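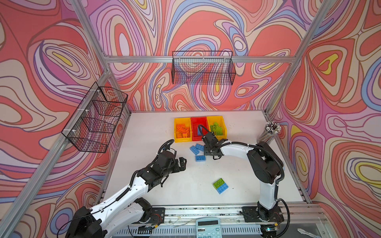
Minutes of the Thursday meeting, Lernlow shared workshop
Start: 7 in the evening, small room upstairs

1. Minutes of the last meeting
They were read and accepted. One correction: the rail was paid for by Kedenden members, and the workshop did not pay.

2. Two-arm build
The enclosure is standing and both arms are bolted to the front. The three bins stay at the back of the table, with orange bricks on the left, blue in the red one and green on the right. It was asked if the patterned walls will confuse the software. The build group will keep them until April and then decide. 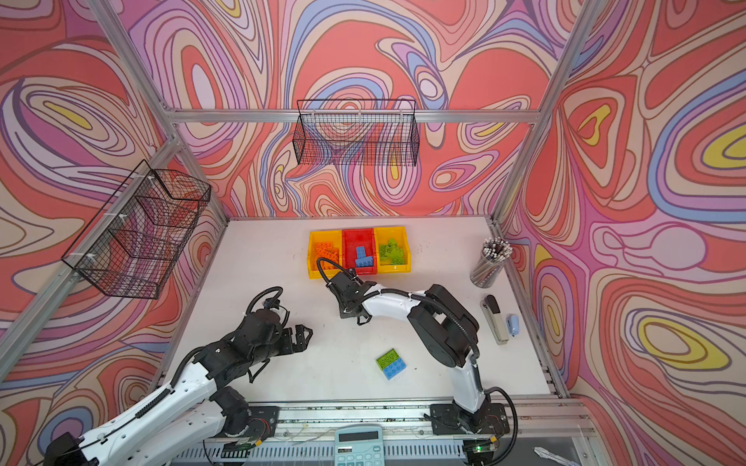 The cable on the right arm was discussed for a long time. One member wishes for a longer loop at the wrist, another fears that it will catch on the bins. Agreed to try 8 cm more on the right arm only.

Pencils and staplers should go back to the office shelf when a session is finished.

3. Money
Dakstead sent the bill for the aluminium posts, 401 euro. We have paid 70 in advance. The rest is to be paid this month.

4. Visit from Ó Néill
The Ó Néill club would like to see the arms sorting bricks. We can receive 3 guests at one time. The answer will be sent by e-mail.

5. Other matters
The key of the back door is still missing. The lamp over the drill is repaired.

Next meeting: same day and hour, in two weeks. Please bring your own cup.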